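Torance Reach – wrist view hand data, README / data card

Last touched May 26, 2019. Short version: 3099 episodes, one hand with a knit sleeve on it, wrist camera, joint log, contact labels. Read the splits section before you train anything.
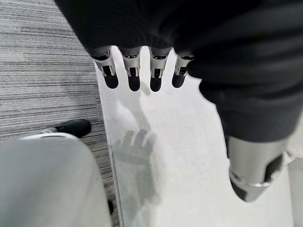 Rekha Murthy: I'd put the shadow result at the top, people will download this for the sleeve and miss the thing that matters. Also please say that the hover episodes are in there on purpose, I filtered them out the first time and lost a day.

OK, so, the shadow result. Our contact predictor was doing very well on the white surface and badly everywhere else. We thought texture. It was mostly the shadow. On a plain bright surface under overhead light the hand's own shadow closes in on the fingertips as the hand comes down, and the network learned to read that gap as height. Fine if your lights never move. Move them and it falls over. Details under Results.

And the hover episodes: yes, on purpose. Hand comes over the surface, stops, holds, goes back up. No contact label anywhere in the episode. Do not drop them. They are the negatives.

WHAT IS IN IT

Each episode is one approach. Starts with the hand clear of the surface, ends when the hand is clear again or the time limit hits. Per episode you get:

- wrist video, color, compressed
- joint positions and commanded positions for the fingers
- wrist pose in the base frame
- contact label per fingertip, per video frame
- light setting (a string, see below)
- surface name (a string)
- sleeve flag, on or off
- free text note, usually empty

Contact labels come from motor current plus a hand pass. The current threshold gives a first guess, then a person scrubs through and fixes the edges. Edges are the weak part. If a fingertip pad is just grazing, two people will not agree, and we didn't force them to. Those frames are marked "unsure" and the loader skips them by default. You can turn them back on.

No force values. We know. The current is logged but it is not calibrated, treat it as a relative number within a single episode and do not compare across sessions.

WHY THE SLEEVE

Bare linkages behind the fingers gave the network too much to hold on to. It could read finger pose straight off the exposed hardware and then ignore the video below. Covering the hand with a dark ribbed knit down to the lower finger segments leaves the pads and the last joints visible, everything above is fabric. It also makes the views closer to how the hand runs in the Bosow trials where a cover is required anyway.

Side effect: the fabric moves. Folds shift between episodes and the hem creeps. Some sessions have noticeably more finger showing than others. Hem position is not logged. Should of been.

Sleeve off episodes are the minority. Use them for ablation, there are not enough to train on alone.

SPLITS

train / val / test, by session, never by episode. Please keep it that way. Neighboring episodes in a session share light, sleeve folds and surface placement, a random split will leak and your numbers will look lovely and mean nothing.

There are 2 test sets.

test_same – same lights as training, unseen sessions.

test_moved – lamps shifted or swapped, unseen sessions. 68 episodes. Small, yes. It takes a long time to collect because every lamp change needs a new exposure check. Report both numbers. If you only report test_same we will ask you for the other one.

LIGHT SETTINGS

overhead – ceiling only. Most of the data. Soft shadows.
side_l, side_r – one lamp added, shadow goes long
diffuse – lamp through a panel, shadow nearly gone
mixed – whatever was on. Early sessions, before we wrote it down properly.

"mixed" only appears in train. If you want clean conditions filter it out, costs you a chunk of the April sessions.

SURFACES

white – the flat white one, smudges and all. We wipe it now and then, there is no log of when.
carpet – gray stripe, low pile
cloth – folded, several colors
board_dark – matte, hardly shows a shadow

Carpet episodes are harder than they look. The stripe pattern gives decent motion cues but the pads sink in a little and the current rises slowly, so the contact edge is soft. Highest share of "unsure" labels by far.

METHOD (baseline)

Nothing clever. Small conv net on a short stack of wrist images, joint positions joined in late, one output per fingertip. Trained from scratch, flips off (the hand is not symmetric and flipping it teaches the wrong thing), mild color jitter, random crop kept small so the pads stay in view.

Second model is the same net with what we call shadow shuffling. Before training we cut a soft mask of the cast shadow on the surface, and during training that region is brightened, darkened, slid sideways or removed at random. Labels stay the same. The idea is simple: if the shadow tells you nothing reliable, the net has to look at the pads.

Mask quality is so-so. Masks were made semi-automatically from an empty-surface reference taken at the start of each session. On white they are good. On carpet they are ragged. On cloth we gave up and there are no masks, the shuffle is just skipped for those.

Sreekumar Kotian wrote the mask tool and the first version of the loader. Bugs in the loader since then are mine.

RESULTS

Not printing a table here until the rerun is done, the old one had a label offset in it (see Known problems). What held up both before and after the fix:

Plain baseline does well on test_same and drops hard on test_moved. The drop is nearly all on white. On board_dark it barely changes, which fits, there is not much shadow there to begin with.

Shadow shuffling loses a bit on test_same and gets most of the drop back on test_moved. We think that's a fair trade. If your lighting is bolted down and will stay that way forever you may not.

Wrong predictions from the plain baseline are nearly all early. It calls contact when the shadow meets the pads in the image, and depending on the lamp that can happen with the hand still in the air. With side_l it's worst for the outer finger. With side_r the errors spread out more and we don't have a good story for why.

We also tried simply gathering more light settings in place of the shuffle. Works, partly. Slower and more annoying than the shuffle and the gain was smaller for the same effort. Did not try both at full scale.

Depth input: not tried. There is no depth camera on the wrist and no room for one under the sleeve.

KNOWN PROBLEMS

Label offset. In the first release contact labels were shifted by 2 video frames in every session recorded with the old logger. Fixed in the current files. If you downloaded before the fix, get it again, don't try to patch it yourself, not all sessions were affected.

Other stuff in view. The wrist camera is wide and sees more than the surface. Another sleeved limb, bits of hardware, the floor. We did not crop it out. A net can pick up on that too, so if you get suspiciously good numbers try masking the corners and see what happens. We did this for the baseline and it changed very little, but our net is small.

Sleeve over lens. In a handful of episodes the hem swings into the picture far enough to hide the finger joints. Note field says "hem". Kept in, the pads are still visible.

Exposure. Auto exposure was on for the earliest sessions. White surface plus dark knit is a bad combination for auto exposure, you get pumping as the hand comes down, and yes that is one more cue the net can cheat with. Locked after that. Field is exposure_locked, true or false.

Joint log gaps. Short ones, filled by holding the last value. Flag is set where it was filled.

FILES

episodes/ one folder each, named by session and index
splits/ plain text lists, one episode per line
masks/ shadow masks, same naming, missing for cloth
refs/ empty-surface references per session
loader/ the Python loader and a small viewer
CHANGES what changed, mostly up to date

The viewer needs the joint log in the same folder as the video. It will fail silently if it isn't there. Sorry, on the list.

Session names starting with "urn" were recorded on the Urnska bench, the rest on ours. Same hand model, different base mounting, so wrist pose is offset between the two. The loader corrects for it if you leave align_base on. If you read the raw pose yourself you have to do it by hand, offsets are in refs/.

WHAT NOT TO USE IT FOR

Grasping. There are no grasps in here. Approach, touch, leave.

Anything about force limits or safety. Labels say touching / not touching / unsure and thats all they say.

Comparing hands. One hand model, one type of sleeve.

CITING

Cite as the Torance Reach data, Murthy and Kotian, with the version from the CHANGES file. Version matters because of the label offset.

Still to do: rerun table, hem position for at least the test sessions, more episodes in test_moved, viewer fix. Mail either of us if a session won't load, include the session name and the loader version.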